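Flenlow Paired Hand Grippers: Equipment Page

Home / Data gathering / Hand-held tools / Flenlow pair

Status: stocked at the Vukesholm counter, shipping from Carnegie
Sold as: matched pair, left and right
Page last checked: Wed 7 March

We sell this set and we have doubts about it, so read the whole page before you fill in the order form. Most returns come from people who bought it expecting the robot to learn by itself once the files were copied over. It won't. A person has to do the job by hand, again and again, with a gripper in each fist, and the quality of what comes out depends on that person more than on anything in the box.

What it is for

The Flenlow pair is for recording two-handed work without a robot in the room. You hold one gripper in each hand, a camera on each tool records what the fingers are doing, and the software lines up the two recordings afterward. The result is a set of demonstrations that a learning system can be trained on. The maker's leaflet says this is "as natural as using your own hands." We have used it for weeks and would not say that. It is about as natural as eating with salad tongs, and you get used to it the same way, by dropping things.

Where it earns its price is small work in ordinary homes. You can carry both tools in a shoulder bag, set up on a bed or a table, and be recording before a robot arm would be off its cart. Small jewelry is our usual trial. It is light, it tangles, it slides on cloth, and a clumsy squeeze shows up right away.
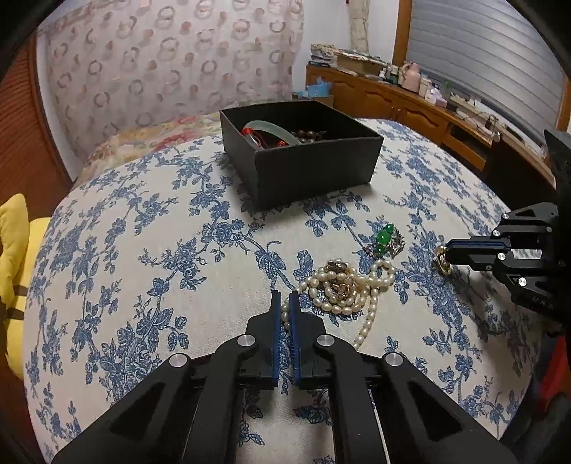
Ring held in one gripper, the other just over the pearls. Jewelry sorting task, patterned cloth.

What you get

Two grippers with parallel fingers and blue ridged pads
Two camera mounts, fitted
Charging lead and two data leads
One spare set of pads
A printed card with the calibration steps
Access to the Bitus recorder (see below, and read that part twice)

Not in the box: memory cards, a carrying case, any kind of stand. The case in the maker's brochure is a separate item and we have never had one in stock.

The pads

The pads are the best part. They are soft enough to hold a thin band and the ridges stop it from turning most of the time. They also pick up lint. After a long session on cloth, wipe them with a damp rag and let them dry before the next one. If you skip this, the grip changes over the day and your late recordings won't match your early ones. We learned this from a batch we had to throw out.

Buy extra pads. The spare set will not get you through a large project.

How many recordings you will need

The leaflet says 2000 demonstrations is enough for a task of "household difficulty." We asked what that phrase meant and did not get an answer we could print. Our own view is that a pile of 2000 takes done by one person on one table teaches a system about one person and one table. A smaller set with different hands, rooms and cloths has served us better, though we can't promise you the same. Our sorting runs used 6 operators, and the differences between them were much larger than we expected. One closes the fingers slowly and waits. Another snaps them shut and lifts in the same motion. Both ways get a ring into a box, and a model trained on the two mixed together may do neither very well.

Plan on throwing away nearly 3 days of work at the start. People need that long to stop looking at their hands and start looking at the object.
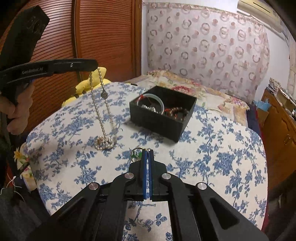
Necklaces are the task we would hold back until your operators are settled, whatever the sales deck tells you. A rigid object has a place and an angle. A string of pearls has a new shape each time you touch it, and the recording has to catch enough of that shape to be worth anything. With the strands hanging straight from the tip of the jaw and the rest still coiled on the cloth, the part in the air is easy to read and the pile is not. One pearl hides another, and the clasp can be anywhere. We now ask operators to pause for a breath at that stage before they move sideways. It makes for duller takes, and the labels come out cleaner. We have also stopped accepting any take where the hanging part leaves the view of both cameras, and that rule alone cut our usable count more than we liked.

The Bitus recorder

The grippers need recording software, and the one supported at present is Bitus. It does three things: it starts both cameras together, it stamps the files, and it tells you if one side has dropped out. The first two work. The warning is a small gray dot that goes to a slightly darker gray. Check the files yourself after every run.

Bitus also gives each take a "quality score." We ignore it. It seems to like slow takes with steady light, including one where the operator picked up nothing at all. If a vendor offers to sell you demonstrations sorted by this score, ask to watch a handful of the top ones first.

The export is plain and easy to read into other tools. Credit where it is due.

Known problems

The linkages loosen with heavy use. Check the pivots at the start of each week and tighten by hand only.

A lead that is left to swing will tug at the tool. Clip it to your sleeve.

Busy patterned cloth upsets tracking for some users and helps it for others. We have seen both and can't tell you which you'll get. Try your own room before you commit to a schedule.

Wrists get sore. Short sessions with breaks are the only fix we know of.

The June firmware changed how finger opening is reported. Don't mix recordings from before and after it unless you convert the older ones. The convert tool is on the support page under Older Files.

Who should not buy it

If your task needs force, such as opening a tight lid, look elsewhere. The fingers will slip and the recordings will be full of slipping. If you have only one person to do the recording, rent a pair before buying. And if you already have a robot arm with a decent hand on it and the patience to steer it, you may not need this at all.

Ordering

Pairs are matched before they leave Carnegie and should not be split. Replacement single grippers can be ordered, but the pair has to come back to us for matching. Rental is through the Vukesholm counter, by the week. Returns are accepted if the pads are clean and the calibration card is in the box.

Related items: spare pads, wrist rests, Bitus seat license, tabletop light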